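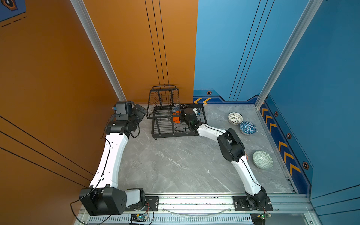
Cell 2, crockery station: both arms at the dish rack, three bowls standing to the right.

Prekbridge canteen crockery set, data card
Last edited 2022-06-18 by Blair Lennox

What it is
679 recorded runs of two arms working a wire dish rack, made in the canteen wash-up at Prekbridge. Getico supplied the cells, we supplied the bowls and the patience.

Who it affects
Wash-up used to be two people per shift. It is still two people per shift, but one of them now has the job title "cell operator" and a chair. Güven Gündoğdu, who had the sink for years, sets out the bowls, starts each run and marks it good or bad. His hands are better. He misses the radio, which the operators can't have on because of the stop alarm. Arash Ahmadpour does pans by hand and reports no change, except that people keep coming in to look at the other side of the room.

Nobody's hours were cut during recording. What happens after September is a question for Itton, who hold the canteen contract, and we have asked it twice.

Labels
good - bowl ends up where the run sheet says
bad - it doesn't
helped - an operator reached in after a stop

"Helped" was added in week three at Güven's request. Before that his work was being filed under "good", and he had views.

Known problems
Runs from the first 16 days have no "helped" label.
Patterned bowls are over-represented. The plain ones were in use at lunch.
Operator notes are in three languages and one private shorthand.

Access
Ask Baptiste Millet. Operators can have their own notes taken out at any time, no form needed.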